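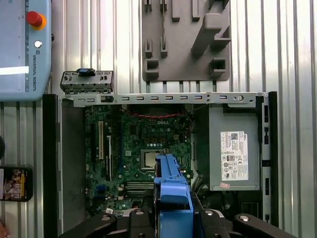

아이들 성경 동화책과 낭독 CD는 한 상자에 같이 넣어 두면 둘 다 빨리 상합니다. 책은 무게로 눌리고 CD 케이스는 모서리부터 깨집니다. 우리 집은 책은 책꽂이에 세우고 CD는 음원 파일로 옮긴 다음 원본만 따로 보관합니다. CD를 읽을 드라이브가 없는 집이 많은데, 오래된 데스크톱이 남아 있으면 버리기 전에 쓸모가 있는지 확인하세요. 다만 옆판이 벗겨져 초록색 메인보드가 드러나 있고 CPU 소켓까지 비어 있는 본체라면 그대로는 켤 수 없습니다. 그런 경우에는 외장 드라이브를 빌리는 편이 빠릅니다.

검색어를 입력하세요 검색 초기화

CD를 음원으로 옮길 때

디스크는 먼저 부드러운 마른 천으로 가운데에서 바깥쪽으로 닦습니다. 둥글게 돌려 닦으면 안 됩니다. 손자국이 심하면 미지근한 물에 주방 세제를 한 방울 풀어 천에 적셔 닦고, 물기를 걷어 낸 뒤 세워서 말립니다. 드라이어는 쓰지 마세요.

파일 이름은 책 제목, 트랙 번호, 읽는 사람 순서로 적습니다. "노아_03_할머니" 정도면 충분합니다. 나중에 아이가 혼자 찾게 하려면 제목을 맨 앞에 두어야 합니다. 트랙이 짧게 나뉜 낭독 CD는 한 이야기씩 폴더로 묶어 두면 잠자리에서 중간에 다른 이야기로 넘어가지 않습니다. 옮긴 다음에는 첫 트랙과 마지막 트랙을 끝까지 한 번 들어 봅니다. 흠집 난 디스크는 뒷부분에서 튀는 일이 잦습니다.

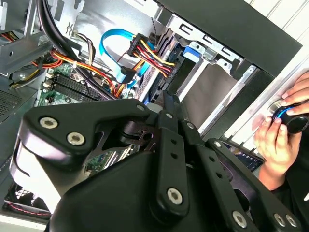 옮긴 음원은 두 군데에 저장합니다. 하나는 평소 틀어 주는 재생기나 태블릿, 하나는 서랍에 넣어 두는 외장 디스크입니다. 클라우드를 써도 되지만 아이 목소리를 녹음한 파일이 섞여 있으면 공유 설정을 먼저 봅니다. 옛 컴퓨터에만 저장된 녹음이 있다면 기계가 멀쩡할 때 꺼내 두어야 합니다. 데스크톱 본체를 열어 놓고 손을 댈 때는 전원선부터 뽑고, 작은 은색 나사는 풀자마자 뚜껑 있는 통에 넣습니다. 저는 달걀판에 나사를 자리별로 나눠 담는데, 조립할 때 헷갈리지 않습니다. 저장장치는 정전기 방지 봉투에 넣고 겉에 내용과 달을 적습니다. 우리 집 것에는 "10월, 낭독 전부"라고만 적혀 있습니다.

책 관리

찢어진 쪽에는 투명 테이프를 붙이지 않습니다. 누렇게 변하고 가장자리에 끈끈이가 배어 나옵니다. 문구점에서 파는 중성 보수 테이프를 쓰고, 없으면 얇은 한지를 밀가루 풀로 붙여도 됩니다. 풀은 묽게, 아주 조금만 바르고 앞뒤에 유산지를 끼운 뒤 무거운 책으로 하룻밤 눌러 둡니다.

크레용 자국은 하얀 지우개로 한 방향으로만 문지릅니다. 코팅된 표지라면 마른 행주로도 웬만큼 지워집니다. 사인펜은 포기하는 게 낫습니다. 저는 다윗 이야기 표지에 있는 파란 수염을 그냥 두었습니다.

과자 부스러기는 책등 쪽에 모입니다. 책을 거꾸로 들고 펼쳐서 마른 붓으로 털어 냅니다. 냄새가 밴 책은 베이킹소다를 담은 그릇과 함께 뚜껑 있는 통에 이틀 넣어 둡니다. 가루가 책에 직접 닿지 않게 하세요. 그래도 냄새가 남으면 그늘에서 책장을 부채처럼 펴고 한나절 바람을 쐽니다.

얇은 읽기책은 단계별로 색 스티커를 책등 아래쪽에 붙입니다. 한 장에 2,000원 하는 동그라미 스티커면 몇 해를 씁니다. 책등이 너무 얇아 스티커가 접히는 책은 앞표지 왼쪽 아래에 붙입니다. 린스테드(Rinstead) 주일학교 책장도 이렇게 정리했는데, 500권을 다시 꽂는 데 오후 한나절이 걸렸습니다. 처음부터 글쓴이 순으로 꽂으려고 하지 마세요. 아이들은 글쓴이를 보지 않습니다.

듣는 자리 만들기

재생기는 아이 손이 닿는 선반에 두고 전선은 선반 뒤로 돌려 고정합니다. 자기 전에 들을 때는 소리를 옆방에서 겨우 들리는 정도로 줄이고 꺼짐 예약을 맞춥니다. 우리 집은 저녁 8시에 시작해서 이야기 두 편이면 끝입니다. 더 듣겠다고 하면 같은 이야기를 다시 틀어 줍니다.

헤드폰 귀덮개는 물티슈보다 물을 꼭 짠 면수건으로 닦습니다. 인조가죽이 덜 갈라집니다. 줄은 손가락에 느슨하게 감아 벨크로 끈으로 묶고, 재생기 몸통에는 감지 마세요. 접속 부분이 먼저 끊어집니다.

벽에 걸 때는 못보다 나사로 고정하는 판이 든든합니다. 헤드폰, 충전선, 책갈피를 한곳에 모아 둘 수 있고 선반 위가 비어서 먼지 닦기도 쉽습니다. 세든 집이면 벽 대신 책장 옆면에 답니다.

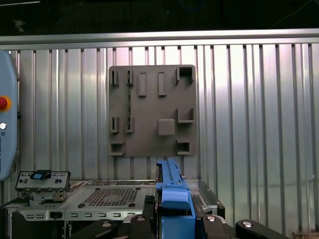 세로 골이 진 금속 벽에 달린 회색 판. 왼쪽 위에 작은 U자형 브래킷 두 개가 있다.

빌려주고 돌려받기

교회 식구끼리 책을 돌려 볼 때는 책 안쪽에 이름만 적지 말고 전화번호 뒷자리도 적습니다. 빌려준 책은 냉장고에 붙인 종이에 적고 돌아오면 줄을 긋습니다. CD가 딸린 책은 CD를 빼고 빌려주는 것이 편합니다. 빼 둔 CD에는 책 제목을 적은 쪽지를 끼웁니다. 디스크 윗면에 볼펜으로 쓰면 긁히니 유성 사인펜을 쓰되, 가운데 투명한 부분에만 적습니다.

글: 디비야 포두발 (Divya Poduval)

공유 200 댓글 2

함께 보면 좋은 글
누렇게 변한 그림책 표지 닦는 법
주일학교 색연필, 길이별로 나눠 담기
차 안에서 듣는 성경 이야기: 멀미하는 아이를 위한 준비
펠트 인형 손세탁과 말리기
낡은 찬송가책 책등 다시 붙이기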